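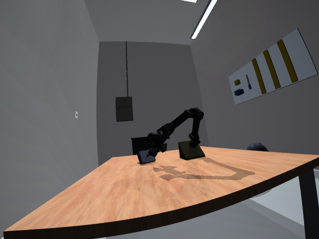 Righto, zucchini slice thread. I've been fiddling with my nan's recipe for a month and I reckon I've finally got it where I want it.

Hers was all self-raising flour and a mountain of tasty cheese, and I love it, but I wanted one that holds together cold in a lunchbox without going claggy by smoko.

First change: less flour, more egg. I'm using six eggs and 70 g of flour for a kilo of zucchini. Yes, 1000 g, weighed before grating. It looks ridiculous in the bowl. Keep going.

Salt the zucchini and leave it in a colander while you do the onion. Then squeeze it in a clean tea towel like it owes you money. I got a full mug of green water out of mine last night!!

Bacon: three rashers, chopped small, fried till the edges catch. Nan put hers in raw and I just can't, sorry Nan.

Cheese is where I've gone off script. Half tasty, half feta (I get the Abella one in brine from the deli at Merside, bit salty, so go easy on the seasoning after that).

Oh and a big handful of dill. My other half says it tastes like a fish shop. He had seconds.

Into a lined tin, 180 fan-forced, 36 minutes in my oven. Yours might want 40. You're after golden on top and no wobble in the middle.

Let it cool in the tin for a good half hour before you cut it. I know. I burnt the roof of my mouth on the corner bit again.

Someone's asked if you can freeze it. Yep, in squares with baking paper between. Thaw in the fridge overnight and warm it in the oven, the microwave makes it weep.

And for the veggo who messaged: swap the bacon for semi-dried tomatoes, drained really well. I did that one in October for a work lunch and the tin came home empty.

Tomato relish on the side, always. Next batch I want to try it with corn and a bit of pickled jalapeño, will report back.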